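How I Get Hard Water Film Off My Glasses and Plates (and Keep It Off)

If you've moved somewhere with hard water, you already know the look. You wash a glass, you dry it, you hold it up to the window, and it looks like somebody breathed on it and walked away. I grew up with soft well water, so when we moved to Skoralstead I spent a whole winter blaming my dish soap. I tried four kinds! The soap was fine. It was minerals, mostly calcium, and they come off pretty easily once you stop scrubbing and start soaking.

Before you start, do a quick check. Put a few drops of plain white vinegar on the cloudy spot, wait a couple of minutes, and rub it with your thumb. If it clears up, you have mineral film and you're in luck. If it stays cloudy, the glass may be etched, meaning the surface itself is worn, and I'm sorry to say there isn't a fix for that at home. I have a set of juice glasses from my aunt that went that way and I still use them every morning.

What you need

White vinegar, the cheap kind
A dishpan or a big bowl
Baking soda
A soft sponge (no green scrubby side)
Two lint-free towels

Step 1. Wash everything the normal way first. Vinegar doesn't do much through grease, so get the butter and the salad dressing off with hot soapy water and rinse well.

Step 2. Mix your soak. I use equal parts warm water and vinegar. For a dishpan load I pour in 52 ounces of each, only because that's what my old pitcher holds to the top line. You want enough to cover things, so adjust for whatever pan you've got.
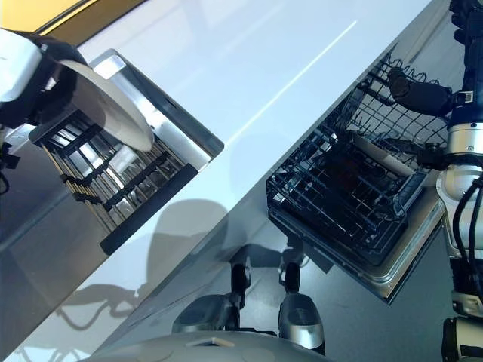

Step 3. Soak for 12 minutes. I've gone longer with really bad glasses and it was fine, but please keep anything with a gold or silver rim out of the pan, and the same goes for hand-painted pieces. I learned that one on a saucer I really liked.

Step 4. For stubborn rings, make a paste with baking soda and a little water. Rub it on gently with the soft sponge in small circles. It'll fizz if there's still vinegar on the glass, and that's okay, it's kind of fun. Don't mix the soda right into your soak, though, or the two cancel each other out and you're washing dishes in salty water.

Step 5. Rinse in the hottest tap water your hands can stand. Hot water runs off faster and leaves fewer drops behind.

Step 6. Dry right away! I know, I know, air drying is easier, and I do it with pots. But every drop that dries by itself leaves its minerals behind, and you're back where you started. Use one towel to hold and the other to polish.

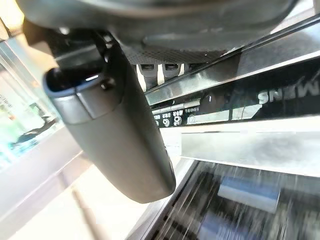 If you use a dishwasher, check your rinse aid. Mine was empty for months and I had no idea there was even a little door for it. Load plates so they aren't touching, keep glasses between the prongs and not over them, and run an empty hot cycle with a cup of vinegar sitting upright on the top rack every now and then. Look in your manual first, as some makers don't want vinegar near the rubber seals.

My neighbor Naveed Dogar swears by citric acid powder, and he finally talked me into trying it last December. He uses 2 tablespoons in a sink of warm water. It works just as well as vinegar and the kitchen doesn't smell like pickles, so I go back and forth now depending on what's in the cupboard.

For upkeep I do the full soak every 16 weeks or so, usually when I notice the water glasses looking gray at dinner. Coffee mugs I mostly skip. The kettle needs it way more often, but that's a separate job, and you'll want to boil plain water in it twice afterward before you make tea.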